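작업노트 / 장비 예산 건
2023년 3월 11일

어제 쓰다 만 예산표 이어서 정리. 7월 발주를 목표로 잡으면 견적은 이번 달 안에 다 받아 놔야 한다. 작년처럼 마감 전날 밤에 숫자 맞추는 짓은 정말 하기 싫다...
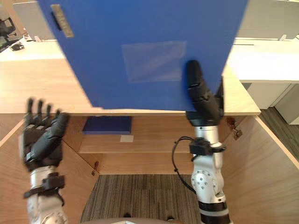 일단 제일 큰 덩어리는 손이다. 지금 오른쪽은 그리퍼, 왼쪽은 다섯 손가락 핸드로 쓰고 있는데, 이 조합을 그대로 갈지 양쪽 다 다섯 손가락으로 맞출지가 아직 안 정해졌다. Omeo에서 받은 핸드 견적이 한 개에 1560만 원. 처음 봤을 때 0을 다시 세어 봤다(맞더라). 케이블이랑 어댑터 플레이트는 별도라고 작은 글씨로 써 있으니까 비교표 만들 때 꼭 같이 넣을 것!

Custitero 쪽은 그리퍼만 취급하고 한 개 265만 원. 가격만 보면 고민할 것도 없는데, 납기가 6주에다 손끝 패드가 소모품이다. 패드 단가를 물어봤더니 아직 답이 없음. 월요일쯤 오겠지 했는데 조용하다. 다시 메일 쓰기.

내 생각은 이렇다. 파일이나 판처럼 넓적하고 얇은 물건은 그리퍼로 가장자리만 물어도 될 것 같고, 굳이 손가락 다섯 개에 돈을 쓸 일인가 싶다. 근데 서랍 손잡이, 집게, 비닐 포켓에서 종이 빼기 같은 걸 내년 과제에 넣겠다고 하면 얘기가 완전히 달라진다. 그러니까 과제 목록이 먼저고 장비가 나중인데, 우리는 맨날 거꾸로 한다 ㅎㅎ

그래서 안을 두 개로 나눠 봤다.

1안: 왼손은 지금 걸 유지하고, Custitero 그리퍼를 예비까지 3개 구매. 남는 돈으로 손목 브래킷이랑 케이블 정리 부품을 사자. 팔 옆으로 케이블이 고리처럼 튀어나오는 게 나는 계속 신경 쓰인다. 어디 한 번 걸리면 커넥터부터 나갈 텐데, 수리비를 생각하면 케이블 가이드 값은 돈도 아니다.

2안: Omeo 핸드 한 개 구매해서 양손을 맞춤. 예비 없음. 고장 나면 그냥 멈춘다. 이게 제일 무섭다. 수리 보낼 때 대체품을 빌려주는지 물어봐야 하고, 안 빌려준다고 하면 나는 무조건 1안 쪽이다.

책상도 한 줄 넣어야 한다. 작업은 지금 나무 책상에서 하는데 높이가 고정이라, 높이 조절되는 걸로 한 대 알아보는 중. Molel 카탈로그에 괜찮은 게 있긴 한데 상판 밑에 선반이 없다. 책상 아래 칸에 물건 넣고 꺼내는 것도 해 보고 싶으니까 선반은 포기 못 하겠다. 옵션으로 달 수 있는지 확인. 안 되면 책상은 그냥 지금 거 쓰고 이 항목은 통째로 지운다.

유지보수 계약은 Milošević에서 제안서가 왔는데 아직 반밖에 못 읽었다. 출장비 포함인지 아닌지가 애매하게 써 있음. 표에는 일단 빈칸으로 두고 노란색 칠해 놨으니 누가 보고 0원이라고 생각하지 말아 주세요, 제발.

할 일
- Omeo: 대체품 대여 여부, 보증 기간
- Custitero: 패드 단가 재문의, 3개 주문 시 할인되는지
- Molel: 하부 선반 옵션
- 제안서 나머지 읽기
- 내년 과제 목록 초안부터 좀 쓰자

비교표는 공유 폴더에 올려 뒀음. 단가 칸은 전부 부가세 별도 기준. 총액 칸 수식이 한 줄 밀려 있는데 내일 고친다.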